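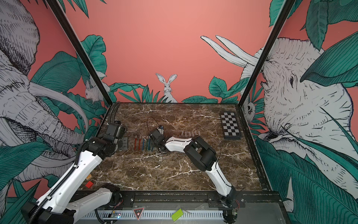
Why did both arms stop in the middle of a run?
The controller tripped a collision stop. Both arms reached for the middle of the table at once, the software figured they were too close, and everything froze with error 779 on the screen. Scary the first time!

Did anything break?
Nope, not a scratch. I did lose most of an afternoon to it, though (and my coffee went cold).

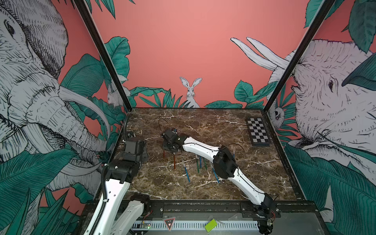

What was the cause, then?
A stale calibration file. I'd loaded the one from January, so the left arm thought it was farther over than it really was. I redid the calibration with the checkerboard and ran it 6 more times with no stops.

Can I just clear the error and keep going?
Please don't! Hit the stop button, keep your hands out, and back the arms off one at a time at low speed.

Comments
etton_fan: Same error here, same old file. Thanks!
Lindesville shop: How slow is low speed?
Reply from Ultatura: I use 4 percent, painfully slow but I like my grippers.

Contact Ultatura, Lindesville | © Ultatura 2026 | Back to top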